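Bath Toys and Chip Bags: My One-Table Saturday Cleanup

By Sunil Barua
2020-02-08
14 comments | 83 shares

I love a small cleanup you can finish before lunch, and my favorite is the toy wash. Bath toys and play bowls get grimy in a way you stop noticing, and then one day you squeeze an octopus and something gray comes out. Yuck! But it's such an easy job once everything is in one spot.

Start with a tub that has a good rim all the way around. Mine lives under the sink at our place in Rerkville and gets used for everything. Put the toys in first, then pour over warm water with a squirt of dish soap. A measuring pitcher is perfect for this - you get a real handle, and you can see how much you're pouring. For a small tub I use 400 ml of white vinegar to the same amount of water after the soap wash, and let the toys sit for 11 minutes while I put on music.

Anything with a squirt hole needs squeezing under the surface a few times, then squeezing out hard and standing hole-side down on a towel overnight. Solid toys just want a soft toothbrush around the legs and shells. 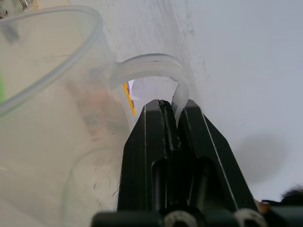
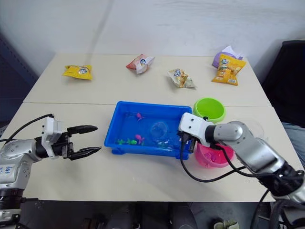 The clear pitcher, and the blue tub with the octopuses and turtles.

Now the snacks! I do these on the same table because the chip bags always end up there anyway. Spread them out so every bag is visible and check the dates. Opened ones get the top folded down twice and a clothespin, and they go at the front of the cupboard so they get eaten first. Unopened bags stand up in a bin like files in a drawer, with the names facing you. It saves so much rummaging.

Bowls are handy for sorting too. I like one color for toys that are done and another for bits that belong to some other set - you will find plenty of those, trust me.

If your plastic pitcher has gone cloudy, try a paste of baking soda and water on a soft cloth and rub in circles. It won't fix scratches, but it does lift that chalky film, and I get a little thrill every time. Rinse it well and let it dry upside down with a spoon under the rim so the air gets in.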